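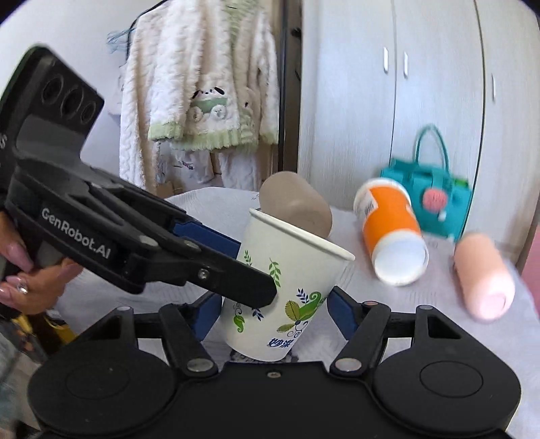

PELLPORT TABLE SERVICE GROUP
Minutes of the drinkware and linen meeting
Held Sunday, August 3, 2025, upstairs room, Weltham

Present: Somkiat Petchrat (chair), Fongchan Suwannarat (minutes, stock), J.T., R.K., L.M.
Apologies: B.W.
Papers circulated: stock sheet, draft layout sheet revision B, Đorđević quotation for cups and sleeves.

1. Minutes of previous meeting

1.1 Accepted with one correction. Under item 4, "cup rack, lower" should read "cup rack, upper". The lower rack was removed in January and has not been replaced.

1.2 L.M. asked that the stock sheet use the same names as the layout sheet. At present "tumbler", "cup, tall" and "cup, hard" are all in use and at least two of them mean the same item. Agreed. See 3.4.

2. Matters arising

2.1 Shelf labels. Done for the left-hand cupboard. The right-hand cupboard is waiting on a decision about what goes in it.

2.2 Crate liners. Old liners discarded. R.K. has cut new ones from the leftover underlay. They fit the deep crates but are short by a finger's width in the shallow ones. Accepted as they are.

2.3 Cerkurach return. The set borrowed from Cerkurach went back complete, apart from one lid that was found afterward behind the urn. Lid to be posted. F.S.

2.4 Sink strainer. Carried over again.

3. Drinkware stock

3.1 F.S. reported the count taken before the meeting. Paper cups, unprinted and printed together: 341. Sleeves: 265. The shortfall in sleeves is known and comes from using them double at the last two events. No shortage of lids in the common size. Lids for the tall cups are mixed with the common ones in one bag and were not counted separately.

3.2 The Đorđević quotation is for 600 cups in one delivery, with sleeves priced separately. J.T. thought the quantity too large for the cupboard. S.P. measured the shelf during the meeting. The cartons fit if stood on end, with the door closing, but nothing else will then go on that shelf. The quotation was left open pending item 6.

3.3 Printed cups. Some of the paper cups carry decoration and lettering from the shops they came from. R.K. asked whether these should be kept out of service. No objection to using them for practice layouts and for holding small items on the side table. For serving, plain cups only, so that the table reads as one set.

3.4 Names. The following are adopted for both sheets:
Paper cup – any single-wall paper cup, printed or plain.
Lidded cup – a paper cup stored or served with its lid on.
Tumbler – any reusable drinking vessel without a handle.
Mug – as before.
"Cup, hard" is withdrawn. F.S. to amend the stock sheet. L.M. to amend the layout sheet.

3.5 Chipped and scuffed tumblers. Sorting rule unchanged: a mark on the outside wall is acceptable, a mark on the drinking edge is not. J.T. pointed out that the rule says nothing of marks on the base. Anything that makes the tumbler rock on a flat surface is to be withdrawn. Added to the rule.

4. Nesting and storage

4.1 Discussion on whether one vessel may be stored inside another of a different kind. The existing rule permits nesting only within the same type. R.K. said the rule is not followed in practice, as a narrow tumbler is often dropped into a paper cup to save space on a tray.

4.2 Points recorded:
(a) A tumbler that stands well above the rim of a paper cup raises the weight of the pair, and the pair tips easily.
(b) A paper cup that takes a hard insert can lose its round shape at the rim. Lids then do not seat.
(c) The pair is convenient to carry one at a time, if held by the outer cup low on the side.
(d) Separating the two needs one hand to hold the cup and the other to lift. If the cup is gripped too firmly the wall bends inward and holds the tumbler.

4.3 S.P. proposed that mixed nesting be allowed on the working table only, and never in a crate or cupboard. Agreed. Cups that have been used in this way do not go back to the serving stack.

4.4 Stacking height. The present limit is 9 paper cups to a stack when standing free on a table. L.M. asked for a higher limit inside the cupboard, where the side wall supports the stack. Agreed, no figure set. The limit for free-standing stacks stays.

4.5 Lids on or off in storage. Lids off for all plain cups. Lidded cups brought in by members for their own use may stay lidded.

5. Table layout, revision B

5.1 L.M. presented the revised sheet. The main change is that the drinkware is moved off the center line to the right-hand side, which leaves the middle of the cloth clear for trays. Revision A had the cups along the near edge, where sleeves and cuffs caught them.

5.2 The sheet shows vessels upright in the service position and lying down in the holding position. The holding position is used while the cloth is being adjusted or before the count is complete. R.K. considered the second drawing unnecessary. S.P. disagreed, and the drawing stays.

5.3 Spacing in the upright position is one hand's width between walls. J.T. wanted this given as a measurement. Declined, as the widths of the vessels differ too much for a fixed figure to be useful.
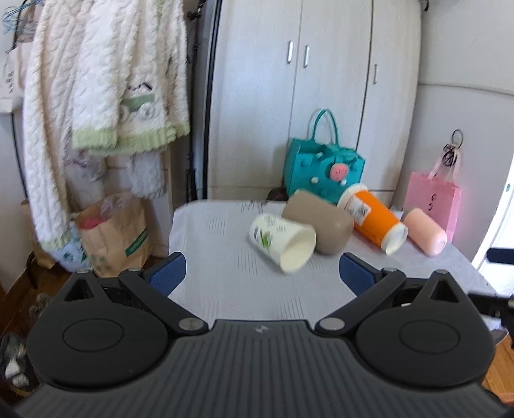
5.4 Holding position. Vessels are laid in one diagonal row and not in a line parallel to the table edge, so that each can be picked up without disturbing its neighbor. Order in the row is not fixed. J.T. asked for the lidded cup to be placed last, but this was not supported: with the orange cup third, between the wide taupe-brown one and the small peach-pink tumbler, the lid end lies at the upper left and can still be reached. The white paper cup with the leaf print has its open mouth turned to the lower right, and L.M. suggested that the drawing show the open end of a paper cup facing that way as a default. Adopted. The small tumbler lies close to the right edge of the cloth, and the sheet should state a minimum margin there. L.M. to propose one.

5.5 Rolling. Paper cups taper and will roll in an arc. Straight-sided tumblers roll in a line and go further. On a bare table a stop strip is needed. On cloth it was agreed that no strip is required, provided the table is level. The short table is not level and is to be used with the folded card under the leg as before.

5.6 Labels. Stuck labels on cups are to be left in place during practice layouts. Peeling them takes the surface off the paper and leaves a tacky patch which then marks the cloth. For serving, no labeled cups.

5.7 Personal items on the table. The sheet permits one decorative item behind the drinkware row. A small handbag is acceptable as that item if it stands without support and does not overhang the row. R.K. asked that trims and pom-poms be kept to the front face so they do not get caught when the cloth is pulled from behind. Noted, no change to the sheet.

6. Cloths

6.1 Two cloths are in regular use. The pale one with the fine line pattern is preferred for layout work, as it shows spills at once and is not so strongly patterned that small objects get lost against it. The dark one is kept for evening.

6.2 Wrinkles. The pale cloth is stored folded and comes out with soft folds, mostly toward the back edge. J.T. proposed rolling it on a tube. A tube long enough will not go in the cupboard. F.S. to check whether it can stand in the corner by the window.

6.3 A fold under a vessel is enough to make a paper cup lean. The setting-out sequence is therefore amended as follows:
Lay the cloth and square it to the front edge.
Smooth from the center outward.
Smooth the back edge separately, from the far side of the table.
Place the row.
Check each upright vessel for lean before anything is poured.

6.4 Washing. Cold wash, no starch. R.K. reported that the last wash was done with the table runner and that some color may have transferred. Two members thought the cloth looked slightly more lavender than before, one did not. To be compared with the spare.

6.5 Clips. The metal clips leave a dent in the table edge. Replacement with the soft type agreed in principle. Price to be obtained.

7. Cupboard allocation

7.1 The right-hand cupboard is to take cloths on the upper shelf and reusable tumblers on the lower. Paper cups remain on the left. This frees enough shelf for the Đorđević delivery if the cartons stand on end (see 3.2).

7.2 On that basis the quotation is accepted for cups. Sleeves to be ordered from the same source only if delivery is on the same day – otherwise the present stock will do until the next count. S.P. to confirm in writing.

7.3 The urn stays where it is. L.M. dissented.

8. Actions

F.S. – post lid to Cerkurach; amend stock sheet names; separate tall lids from common lids and count both; check corner by window for tube.
L.M. – layout sheet revision C, with names, open-end default and right-hand margin.
S.P. – confirm order to Đorđević; print new shelf labels for right-hand cupboard.
R.K. – compare pale cloth with spare; price for soft clips.
J.T. – add the base rule to the tumbler sorting card; sink strainer.

9. Any other business

9.1 The tray with the loose handle has been put on top of the cupboard. It is not to be used until both screws have been replaced. J.T. has one of them.

9.2 R.K. asked whether the key could be left at Weltham between meetings. S.P. to ask.

Next meeting: to be set when the delivery date is known.

Minutes taken by Fongchan Suwannarat. Draft for correction to S. Petchrat.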